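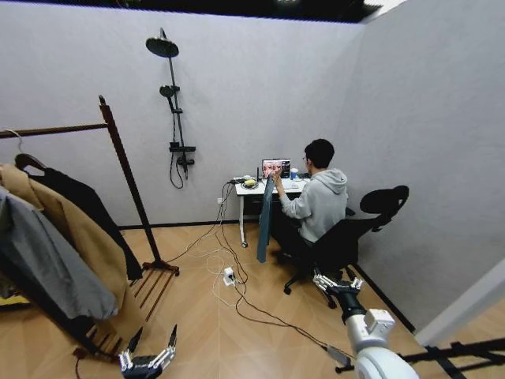 3. Connecting the Sollo router to your Triltgate line

Before you start: have the welcome card handy. Line ID is on the back, 9 digits. No card, no set-up, call us first.

1. Plug the Sollo into a wall outlet. Not a power strip if you can help it.
2. Gray cable from the wall jack to the port marked LINE. Push till it clicks.
3. Wait for the front light to go solid green. Can take a few minutes, dont unplug it.
4. On your laptop, pick the network starting with SOLLO. Password is on the base.
5. Set-up page opens by itself. If not, open a browser and go to the Triltgate start page.
6. Type in the line ID, hit Save. Router restarts once.

Note: changed the network name? Every device has to be joined again. Printers too.

Note: light blinking amber after step 6 = error 46. Wrong line ID, usually. Redo step 6.

CAUTION: Do not cover the vents. Do not stack it on another box. Keep drinks and damp cloths away from the router and its adaptor.

CAUTION: Reset button wipes everyting. Hold 9 seconds only if support tells you to.

Comments

Kartini Wibisono: Step 5 never opened for me till I turned off mobile data on the phone. Maybe add that?

Larasati Saragih: same, and error 46 was me reading an 8 as a B

vass_k: where is the LINE port on the older model

Triltgate Help, ext. 355 | © Triltgate | Back to top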